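Robot passes the button jar, fails the shirt

DULAVLOW, October. The tailoring and repair shop Gidia has spent the month finding out whether a machine can take over the small chores that eat up its mornings. So far the machine can take over some of one of them.

The robot, an arm with two fingers supplied by a local outfit called Aso, was given the sort of work usually handed to whoever arrives last: picking up bits and pieces from a table and putting them in the correct tray. Hooks, eyes, snaps, little rings. Over the trial it was asked to make 487 picks. It got 80 percent of them into the right tray, a score that would be respectable in a school spelling test and is less so when the remainder has gone under the radiator.

"It's very patient," said Nkrumah Bawa, who owns the shop. "It will try for the same hook until lunch. I have employed people who would not do that, and I have also employed people who picked up the hook."

Speed is a sore point. A good pick takes the arm 95 seconds from start to finish. Bawa's niece, timed on the same job at the kitchen table with the radio on, needed 4.

Aso says the slow part is deciding where to close the fingers when the thing between them is hardly wider than a thread. Large objects stopped being interesting to the company some time ago. Small, shiny, bent ones are where the trouble lies, and a repair shop has little else.

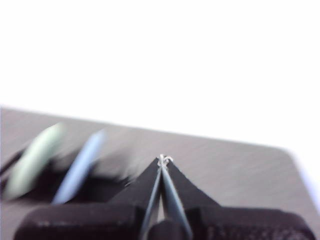

Folding went worse. A shirt laid flat was returned as a shirt in a heap, with one sleeve tucked in quite neatly. Sweeping was not attempted, and threading a needle was taken off the list before the first morning was over, by agreement of both sides.

Bawa has kept the arm on for another month at no charge. It sorts after closing, when its pace bothers no one, and the trays are checked by hand at 8 a.m. He has not changed the staff schedule. Aso plans to try it next on zipper pulls.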